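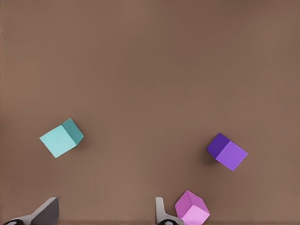 Figure 3. Three cubes on a plain brown surface, rendered.

4. Color Words and the Problem of "Sort of Blue"

Color naming is one of the few areas of language research in which every participant arrives convinced of being an expert. Our 363 respondents were no exception. Asked to name a pale block between blue and green, they gave us cyan, aqua, sky, mint, toothpaste, "hospital," and, from one retired bus driver in Citgate, "the color my sister painted the hall." We coded the last of these as a descriptive phrase. Eder wished to code it as a grievance.

4.1 Agreement by town

Respondents in Drenum agreed with one another far more than respondents in Citgate did. We had predicted the reverse. Drenum has two paint stores and a long-running feud between them, and we expected that a town so rich in paint cards would also be rich in paint words. Instead, people there used the plain terms, fast, and looked at the interviewer as if waiting for the real question. Citgate, with no paint store at all, produced nearly every compound in the sample, among them "tired teal" and "Sunday green."

Age had less effect than we had hoped, given how much of the grant proposal was devoted to it. Older speakers were slower to answer and more willing to say "blue" and be done with it. Younger speakers offered a first name and then took it back. Yuan's count of these retractions (Table 2) leaves out cases in which the speaker was corrected by a spouse, and those are treated separately in Section 6, at some length.

4.2 The brown problem

Brown was included as a control. It did not behave like one. Shown a warm brown with no other color beside it, most people said "brown," as they should. Shown the same brown next to a brighter color, many of them began to hedge, and words such as "cocoa," "clay," and "taupe" turned up in the transcripts. Three speakers asked whether the card had been changed. It had not, although we admit that one card was left on a Vachon windowsill over the summer and has been retired.
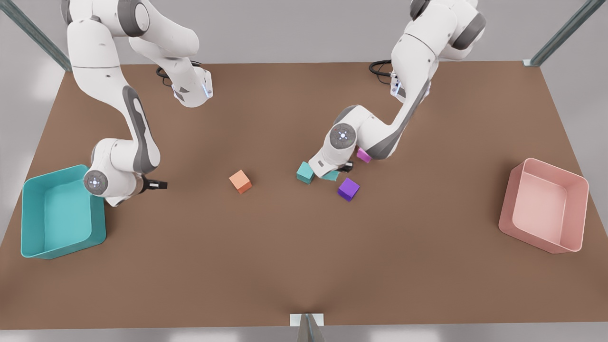
The hedging grew stronger when we asked for the name twice. On the second request, 11 speakers moved from a basic term to a compound, and only one moved the other way, remarking that she was hungry. Repeating a question seems to tell people that their first answer was a disappointment. Earlier surveys that asked each item twice "for reliability" may therefore have measured politeness, and we include our own pilot study in this complaint.

4.3 Limits

The interviews took place in kitchens, porches, and one laundromat, under whatever light was available. We carried a light meter to the first 10 and then lost it. A version of the task with fixed lighting was run in the Ellix reading room, where the respondents were all graduate students and therefore agreed on nothing. Their answers are left out of the totals here. We also note that the word "taupe" was pronounced in four different ways, none of which we felt able to call wrong, and that the transcripts spell it in five.

Contact: Wendelin Eder or Shiyu Yuan, Ellix Working Papers in Language Use | © August 2022 the authors | Back to top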